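The pediatrician had one condition before she agreed to talk: no questions about what inspires her. She has run the children's clinic in Brasley for 16 years, and she says she has been asked about inspiration at every dinner she was ever made to attend.

So we talked about lead screening, and why she thinks the county's new program may not find the children it's meant to find.

"The plan is to test 800 kids by September," she said. "Fine. Which 800? If it's the ones whose parents already bring them to every checkup, I can tell you now what the numbers will look like. They'll look great."

Her own clinic draws mostly from the Platell side of town, where much of the housing is older and much of it is rented. Families move often. A reminder card goes to an address that was right last spring. She keeps her own list of children who are behind on blood tests, and when we met it had 200 names on it.

I asked whether the county had seen the list. "They've been offered it," she said. She let that one sit for a while and then asked if I wanted coffee.
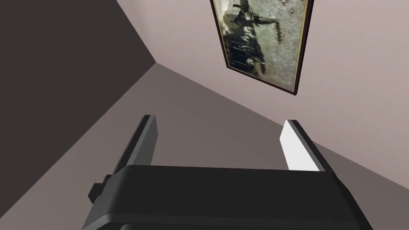 ## "A finger stick is where it starts"

The program relies on finger-stick tests, which are quick and can be done almost anywhere. She uses them too. Her complaint is with what comes next. A high finger-stick result has to be confirmed with blood drawn from a vein, and at the moment that means a trip to the Ruiz-Ortega building, two buses away, on a weekday.

"So a mother takes a morning off work, unpaid, to find out if the first test was wrong. Some of them don't go. Then somebody writes 'lost to follow-up' on a form, as if the family wandered into the woods."

She is no kinder about Arus, the software the county bought to flag children at higher risk. I had read the brochure and thought it sounded reasonable. She had read it too.

"It ranks kids by address and by insurance claims. A child who hasn't seen a doctor has no claims. You see the problem? I asked what it does with a blank. I'm still waiting to hear."

Could it be useful anyway, as one tool among others? She shrugged. "Maybe. Show me a year of results and I'll look."
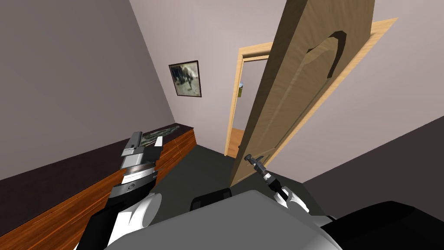 *Source: computer-rendered image*

What would she do with the money instead? Her answer was quick – she'd hire 3 nurses and give them cars. They would draw the confirming sample at home and look at the windowsills while they were there. She admits she has no study from Brasley to back this up, and that home visits cost more per child.

"I could be wrong about the nurses," she said. "I'd like somebody to check. I'd like somebody to check all of it."

The county is due to hear the first report on the program on a Friday, at a time when her clinic is open. She doesn't plan to go. She has asked for a copy of the report and for the table of children who were never reached, if there is one.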